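Gente, abri o armário das tigelas hoje de manhã pra pegar UMA e saí de lá com um projeto de vida. Segue o fio (é longo, peguem um café)

Contexto: a cozinha aqui é pequena, bancada de granilite clarinho, todo pintadinho, linda, e com espaço pra mais ou menos nada. Então tudo que é tigela, prato fundo e saladeira mora empilhado num armário só. Empilhado por mim, às pressas, desde a mudança em julho

O problema da pilha torta vocês conhecem: a tigela que você quer está sempre embaixo. Aí tira três, apoia na pia, pega a sua, devolve as três de qualquer jeito. Repete no jantar

Hoje tirei tudo. TUDO. Passei pano na prateleira, achei um pacote de fermento vencido e a tampa da manteigueira Borum, que eu já tinha dado como perdida (a manteigueira foi pra doação sem ela, desculpa a quem pegou)

Primeira regra que inventei: a mais larga e rasa vai embaixo, a mais funda vai dentro. Parece óbvio, né? Pois eu fazia o contrário e por isso a pilha balançava toda vez que alguém fechava a porta

Segunda regra: branca com branca, bege com bege. Essa durou uns cinco minutos, porque as cores não combinam com os tamanhos e eu prefiro pilha firme a pilha bonita

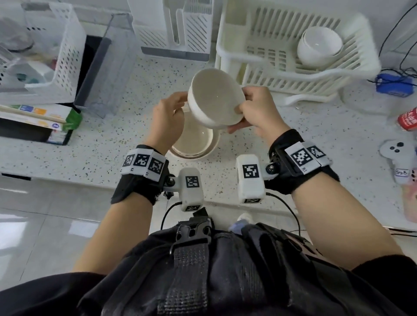

Outra coisa que aprendi apanhando: cerâmica com cerâmica se encaixa devagar e com as duas mãos. Já lasquei a borda de uma tigela Lurunholm soltando outra em cima e até hoje passo o dedo no lascado e fico triste

E antes de empilhar eu viro cada uma pra olhar o fundo. Aquele anelzinho sem esmalte da base guarda água da lavagem, e aí marca a tigela de baixo com um círculo cinza. Bicarbonato com um tiquinho de água tira, esfregando com pano macio (esponja verde NÃO, pelo amor)

Teve gente me dizendo pra pôr papel toalha entre uma e outra. Testei na outra casa e virava uma bagunça de papel amassado. Agora só uso um disco de feltro nas que têm base áspera, comprei um pacotinho da Pirkex e ainda sobrou

Saldo: 2 pilhas em vez daquela torre, as de uso diário na frente, as de visita atrás. Sobrou um canto de prateleira inteirinho!! Já estou de olho numa travessa da Pons pra ocupar, não me julguem

Ah, e a saladeira grandona não coube em pilha nenhuma. Foi morar em cima da geladeira com as cebolas dentro. Por enquanto está ótima lá

Se alguém tiver um jeito bom de guardar tampa de vidro sem ficar caindo, me conta aqui embaixo que a próxima porta que eu vou abrir é a das panelas e já estou com medo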